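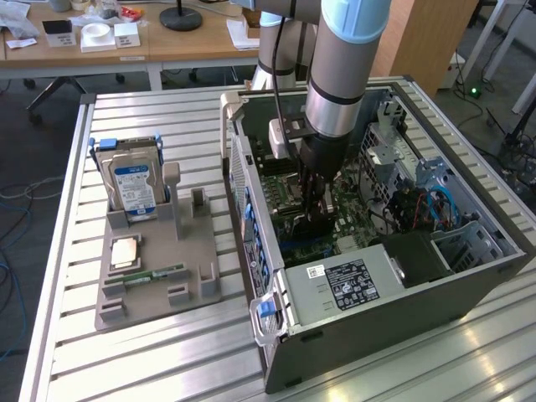
Sumampouw Refurb Team - bench notebook

Tuesday, after lunch

Finally got the parts plate onto the slatted bench next to the tower, and I'm pretty happy with it! The hard drive stands up in its slot with the caddy still on, blue tabs at the top, so I can grab it without fishing around. RAM goes in the long narrow slot, CPU in the square recess in the middle, heat spreader up please.

Still have empty pockets along the front edge. I'd like one for case screws, but the walls are probably too low and I'll end up chasing them between the slats again (9 missing from the Stitberg batch, grr).

Tower stays on its side, open side up. Watch the blue SATA cables near the drive cage - they loop around more than you'd think and I keep snagging them with my sleeve. Might tie them back on the next one.

To do: reprint the RAM slot 12 mm longer, find the good thermal paste, ask Grumholm if they want their 30 caddies back or if we can keep them for spares.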